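The gripper has opinions about tables

Week five in the shared workshop, and Pesto can now close on command. Opening is still a negotiation. 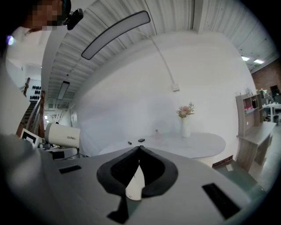
I should back up. Pesto is the handheld gripper I've been building since September, named by Juniper Whitfield on the grounds that the first version made a paste out of anything soft. The plan was modest. I wanted a two-finger tool I could carry around, squeeze by hand, and use to record how I pick things up, so that later the same fingers could go on an arm and copy me. The arm is a problem for a future, richer me.

The first fingers were stiff. I printed them overnight, bolted them on at 7 in the morning before work, and crushed a tomato with them by a quarter past. The current ones are black, flexible, and much more forgiving, and they took eleven tries if you count the one that stuck to the build plate and is, as far as I know, still there. Jiahui Zou runs the printers and has asked me to stop saying "just one more small job" in her hearing.

The shell was easier than I expected and uglier than I hoped. I used light gray because there was a lot of light gray. I'd drawn the outer curve to sit comfortably against my palm, and it does, provided I don't move my thumb. Henok Tilahun held it for a minute and told me it felt like shaking hands with a blender. He has offered to help redraw the handle, so I'm choosing to hear that as encouragement.

Most of this week went to the trigger spring. The one I ordered from Eralon was rated fine on paper and felt like exercise equipment in practice. After 60 squeezes my forearm was done for the evening, and a decent recording session needs several times that. I swapped it for a softer spring out of the drawer of parts that belong to everyone, and now closing takes almost no effort. The trade is that the softer spring doesn't quite push the fingers all the way back open. They stop a little short, think about it, and go the rest of the way when I tap the housing. I have a theory involving friction in the slide. Masanobu Higuchi has a different theory involving me and a file.

He may be right. I took the rails down a little on one side to fix a tight spot, and a little on the other side to match, and then a little more on the first side. Anyone who has ever leveled a table by sawing the legs will know how that story goes.

The recording side is in better shape. I did 246 picks over two evenings, mostly bottles and boxes, and 197 of them were clean enough to keep. The rest I lost to dropped objects, bad timing, and one long stretch where I'd forgotten to start the log at all and was simply tidying up very slowly.

What I've learned from watching them back is that I'm a strange person to imitate. I overshoot, I come back, I nudge the thing with one finger before I grab it. Small bottles get approached like they might bolt. If a robot ever does learn from this data, it's going to look nervous at parties. Jawad Warraich suggested I practice until my motions are smoother, and I did try – it made me slower and somehow worse at boxes.

Next on the list is a set of proper rails, which I've ordered from Plestitz along with two spares, having met myself. I also want to move the trigger pivot back a few millimeters and print the handle again in whatever shape Henok comes up with. Jiahui hasn't been told about the handle yet. If she reads this, it's just one more small job.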